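Speaker notes, Fotini Manolakis
Laughter after the flood: street theatre in Barkura
2023-09-03

Start slowly. Wait until the people at the back have chairs.

Good afternoon. I come from Barkura, a town that most of you will not find on the map. In May of last year the river came into our streets and 382 families had to leave their homes. I will not speak long about the water. I want to speak about what we did in the school hall in Kakadden, where many of these families slept.

(Pause. Drink.)

We were a small theatre group with one van and no plan. On the first evening we played a short comedy about a man who tries to sell his wet sofa. I was afraid that people would be angry with us. An old woman laughed first, then her grandchildren, and after this the whole hall.

In the weeks that followed we gave 61 shows. The smallest had an audience of one boy and his dog. The largest, in the market square of Gorkham, had some 900 people.

Do not read the list of towns. They have it on paper.
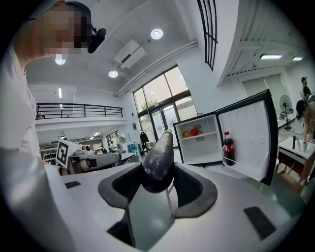
Our props were always very simple, and I would like to stay with this point for a moment. When a family has lost its furniture, it is not kind to come with a beautiful stage. So we used what a kitchen has. A spoon was a microphone, a pot was a king's hat. An aubergine, dark and shiny like this one, was for us a telephone, and the children shouted when it rang. Later they made their own plays with vegetables, and some of these were better than ours.

Now the money, quickly. The Lo Presti fund paid for fuel and for 77 costumes. The actors had other jobs and came in the evenings.

If there is time: tell the story of the mayor and the ladder. If there is no time, go directly to the questions.

Thank the interpreters by name. Leave the leaflets near the door.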